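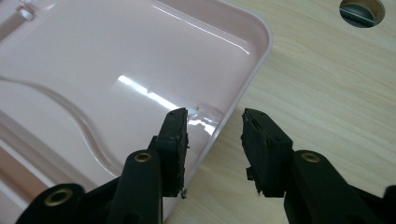 Cloluvora 3 – module de perception et de planification de prise pour pinces parallèles

Licence poste ou flotte. Version 3, mise à jour le 10 avril 2025.

En bref
Détection de bords sur plastiques brillants. Planification de saisie par le rebord. Rejeu des démonstrations faites à la pince tenue en main. Une seule interface, pas de ROS obligatoire.

Pourquoi les reflets posent problème
Un bac rose brillant sous un plafonnier, c'est une traînée blanche en plein milieu et un détecteur qui y voit une arête. Cloluvora sépare le reflet du contour réel avant de proposer une prise. Rebords arrondis, angles larges, nervures moulées : gérés. Plastique transparent : pas encore, prévu pour août.

Ce que fait le module
- masque de reflets, réglable par zone
- suivi du rebord même quand les doigts en cachent une partie
- modèle d'usure des patins : mousse ou caoutchouc effrités, on recale la largeur de contact sans refaire tout le calibrage
- fond de table ignoré (veinage, passe-câbles, trous)
- export des trajectoires en CSV ou JSON, 38 champs par pas de temps

Configuration
Linux 64 bits, carte graphique conseillée mais pas obligatoire. Caméra au poignet, grand angle accepté. Compter environ 2 heures pour la première installation, calibrage compris. Les profils de pince Hiltaven et Cele sont fournis, les autres se font à la main dans l'éditeur (penser a sauvegarder avant de changer de profil, pas d'annulation pour l'instant).

Limites connues
Bacs empilés : résultats variables. Rebord mat sur table mate de même teinte : baisser le seuil de contraste. Le planificateur ne vérifie pas la charge, c'est à vous de la saisir.

Livraison
Téléchargement après validation de la commande, clé envoyée par mail. Réf. 3206. Mises à jour comprises pendant la durée de la licence. Support en français et en anglais.

Devis flotte et questions techniques : Gert Engelbrecht, chez Forkdale. Merci d'indiqué le modèle de pince et la version du firmware dans le message, sinon on vous les redemandera.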